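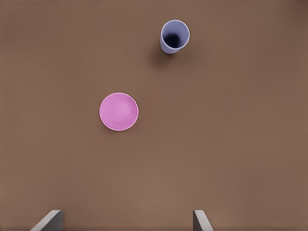

A lavender-blue cup on a brown tabletop, seen from above.

Kestuver adds search and email work for small firms

25 February 2018

Kestuver, the marketing agency based in Vutwood, has opened a small business desk that will handle search advertising and email campaigns for companies with fewer than 300 customers on their books.

The desk is led by Agnese Kairys, who joined the agency in August from Prutance, where she ran paid search accounts. She has a team of three and plans to hire one more person before summer.

Clients can sign up month by month, with fees starting at $400. The agency's standard contracts run for a year.

"A lot of the shops that call us want help with one campaign," Kairys said. "We used to turn them away or send them a quote they couldn't use."

The first client is Grīnberga, a family-run stationery seller that had been sending its own newsletter to 3,148 subscribers. Kestuver will take over the mailing list and set up local search ads — the store has not advertised online before.

Reporting will be kept short, Kairys said, with a one-page summary each month and a phone call for clients who want it. Existing Kestuver clients will stay with their current account managers.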